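Lorow Hand Service Kit, after one spring of use
Category: Tools for robot cells
Price paid: 182 dollars with shipping
My rating: 4 of 5

I look after a small cell with two arms and two multi-fingered hands. The cell works at a white table with household objects, mostly the toaster and a tray. Before I bought the Lorow kit I did all the service of the hands with a screwdriver set from a hardware store and a piece of cloth. It was possible, but I damaged two screw heads that way and I was a little ashamed of it.

The kit has 27 parts in a flat case. There is a small torque driver, bits for hex and Phillips screws, a soft brush, a set of plastic wedges for opening cable clips, thread lock in a thin bottle, and a foam cradle where the hand can lie when it is off the arm. There is also a printed card with a table for noting each joint. I thought that I would throw away the card, but now I fill it in every time.

The toaster task is hard for the hands in a special way. The left hand must go to the lever and the right hand works over the tray, so the fingers are held out for a long time while the arms make only small corrections. If a finger has play in it, the tip is not where the software believes. On a big box I would never notice. On a lever of this size I notice at once.

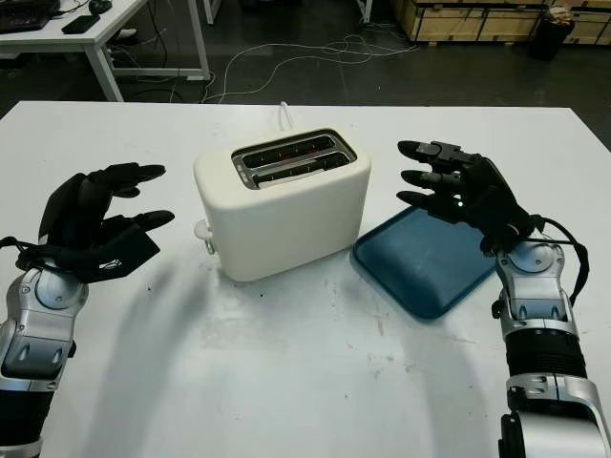 One reader wrote to me after my first short note on this kit that a torque driver is too much for such work, and that a good feeling in the fingers is enough for screws of this size. He has serviced hands for a long time and never used one. I respect this, but I don't have his feeling. When I checked my own work with the Lorow driver, the screws I had closed by hand were all different, and the worst were on the side where I have to turn my wrist.

The driver clicks softly. In a room with people talking it is easy to miss the click, and I would like a stronger one. The handle is short and fits well between the fingers of the hand, even when one of them is curled and the motor is off.

Now the bits. The hex bits are very good. They go straight into the knuckle screws without any wobble. The Phillips bits are only fair. The smaller one sits well in the finger plates, but the edge looks already a little round to me after one spring. I ordered a second one from Salach, which sells them one by one, and it is of harder steel. I wish Lorow would put that quality in the case from the beginning.

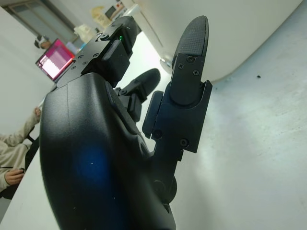

The hand from behind the wrist, with the green light on the knuckle module.

I want to say also how I use the kit, maybe it helps somebody who is starting. In the morning I move every finger slowly through its full path, with the arm parked and the brake on. I listen and I look at the cable at the wrist. The cable must have a free loop. If it is pulled tight at any position of the wrist, I open the clip with the plastic wedge and give it more length. The wedges are cheap pieces, but they do not scratch the metal and I use them more than anything else in the case.

After this I brush the fingertips. Bread makes crumbs, and crumbs go into the fine pattern of the pads and make them slippery. The brush from the kit is soft enough for the pads and stiff enough for the pattern. For the joints I find it too wide, and there I use an old paint brush.

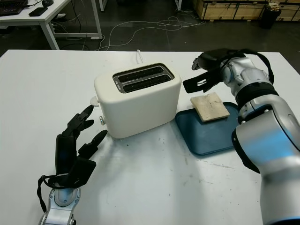

The last part of the morning is the position check. I send both hands to their starting places at the toaster and the tray and compare with the values from the day before on the printed card. A small change in one finger I only note. When the same finger has changed two mornings one after another, I take the driver.

The foam cradle is made for a narrower hand than mine. MacAulay makes a deeper one, which I tried at another lab, and the hand did not rock in it. With the Lorow cradle I put a folded cloth under the palm shell and then it is fine.

One thing to be careful with is the thumb. The plate there has countersunk screws, and the general torque value on the Lorow card is too high for them in my opinion. I go lower and use a very small drop of thread lock. The pivot I leave alone if it turns smoothly.

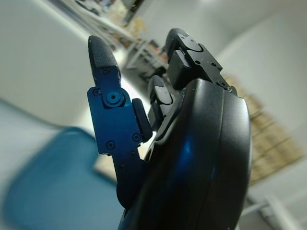 Compared with the Tuvska set

I had the Tuvska set on loan in May. It has better Phillips bits and a nicer case, with a magnet in the lid which holds the loose screws. But there is no torque driver in it, and no cradle. If you already own a driver, take the Tuvska. If you start from zero like I did, the Lorow is the more complete one.

What I would change

A louder click in the driver.
A narrow brush in addition to the wide one.
A separate line on the card for the thumb screws.
A better small Phillips bit.

I give four points. The fifth I keep back for the bits, and I will change my rating if Lorow sends out better ones.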